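Toast, crumbs and a very patient toaster

Well, I've finally given in and written the toast item, after Princess Macaraeg asked me for the third time when it was coming. Ever since we set up the breakfast table at Nultthorpe, I've had more questions about toast than about anything else in this newsletter (the lost umbrellas included!). 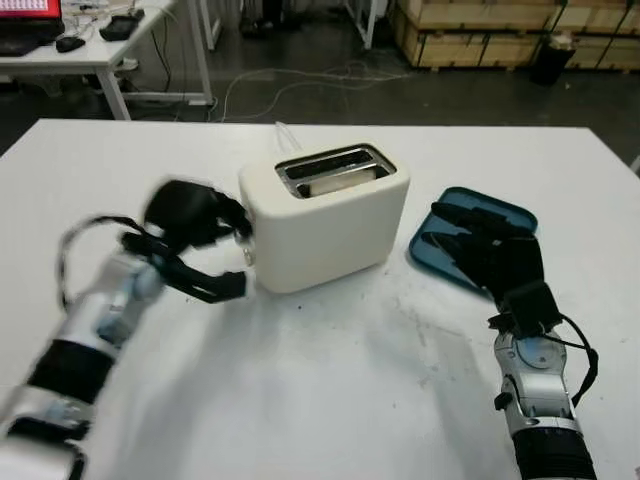

My own favourite is a plain slice of white, done to the colour of a good biscuit, with far too much butter. Aileen Soriano likes hers almost burnt – no accounting for taste, but she's welcome to my share of the crusts.

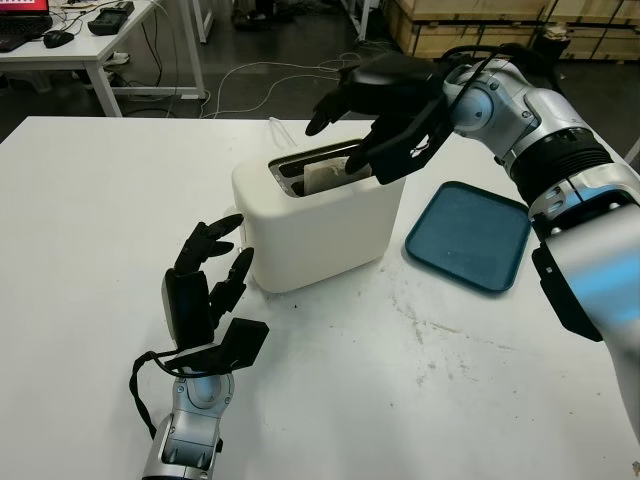 A slice in the toaster, with the teal tray alongside.

We went through 60 loaves between April and now, so please keep putting your coins in the tin. It's still 50 cents a slice, and Kristine Lacson says the marmalade is included as long as you leave some for the next person.
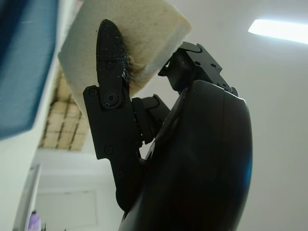
Now, crumbs. Unplug the toaster, let it cool right down and give it a gentle shake over the sink before you wipe the outside. No knives down the slots, please! I did that once as a kid and Mum's still telling the neighbours.
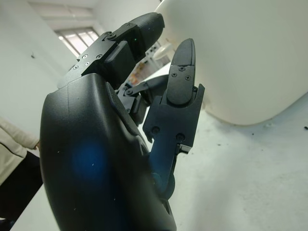
Rosalinda Navarro is bringing her plum jam next time, and I've already asked for a jar with my name on it. If you've got a favourite topping, drop me a line – savoury ones especially, as we're a bit heavy on the sweet stuff.

– Janelle Evangelista

Recent items
Plum jam: Rosalinda's method
Where have all the teaspoons gone?
Umbrellas still waiting to be claimed
Breakfast table: new starting time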